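# Session 8: Own-label, shelf space and who pays for the bottom shelf

Notes to go with the reading pack. Bring the Porkmont case, which you will have read, and a calculator, which you will have forgotten.
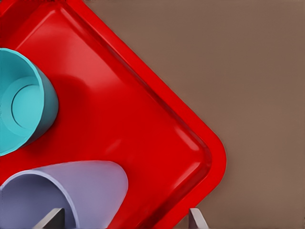

Last time we left Porkmont with 323 shops, a decent loyalty scheme and a margin problem. This week's question is what a grocer does next when it can't raise prices and has already squeezed the staff rota as far as the law allows. The usual answer is own-label. The slightly less usual answer is charging suppliers for the privilege of being stocked. Most chains do both and describe the second one as "partnership".

## 1. Some terms

**Own-label (or private label).** Goods made by someone else and sold under the shop's name. The maker is often the same firm whose branded version sits beside it looking hurt.

**Listing fee.** A one-off payment from supplier to retailer for getting a product on the shelf at all.

**Pay-to-stay.** A payment for not being taken off again. Students tend to think I made this one up.

**Facing.** One unit of a product visible from the front. A product with four facings gets seen more than a product with one, and pays accordingly.

**Delisting.** Removal from the range. Also the threat of removal, which is cheaper and does most of the work.

## 2. The Hulitz biscuit problem

Hulitz makes a well-known oat biscuit. Porkmont sells it and would like to sell its own version next to it. Work through the following before looking at the seminar sheet.

- Porkmont earns a smaller cash margin on each packet of its own biscuit, because the price is lower, but a larger percentage margin.
- Hulitz pays for its four facings. The own-label biscuit pays for nothing.
- Some shoppers come in for Hulitz and leave with a full trolley. Very few cross town for a shop's own oat biscuit.

Every year a good half of the essays tell Porkmont to throw Hulitz out and keep the shelf. Before you do likewise, ask what the own-label packet would be compared against once the dearer one has gone. A bargain needs something to stand beside. Look again at the price-gap chart in the reading pack, and note where own-label sales go when the brand is delisted.

You should also ask who bakes the own-label biscuit. In the case it is Kalniņš, a mid-sized bakery with two customers, one of them Porkmont. That gives Porkmont a good price. It also gives Porkmont a supplier that could fold if a single contract moves, and then there are no biscuits.

## 3. Measuring the shelf

The standard measure is sales per metre of shelf per week. It is simple and widely used, and it flatters anything small. Spices look like geniuses. Kitchen roll looks like a failing pupil, even though people will change shops over it.

The case gives 2564 product lines in the ambient range. Porkmont's consultants recommend cutting the slowest sellers. Think about:

1. Whether slow lines are bought by people who spend heavily elsewhere in the shop.
2. What a cut does to listing-fee income, which the consultants' table leaves out.
3. Whether the freed space goes to better products or to more facings of own-label. (See the appendix. It is short and gives the game away.)

Use profit after supplier payments where you can get it. Where you can't, say so in the essay. "Data not available" is a respectable sentence and loses you no marks. Inventing the number does.

## 4. When the regulator turns up

Supplier payments are legal in many places, within limits that vary a good deal. The argument in their favour is that shelf space is scarce and a fee sorts the confident products from the hopeful ones. The argument against is that it sorts the rich suppliers from the poor ones, and that a fee set after the goods have been delivered is hard to tell apart from a fine.

The Unness extract covers both sides fairly until its last two pages, when the author loses patience with everybody. Read those pages anyway – they are the best bit.

## For next time

Read the Unness extract and write 9 lines, no more, on whether Porkmont should accept Hulitz's offer of a higher fee in return for delaying the own-label launch. State which margin you are using. Anyone who writes "win-win" will be asked to explain it aloud.

Session 9 is on fresh food and waste, and starts at 10.15 in the usual room.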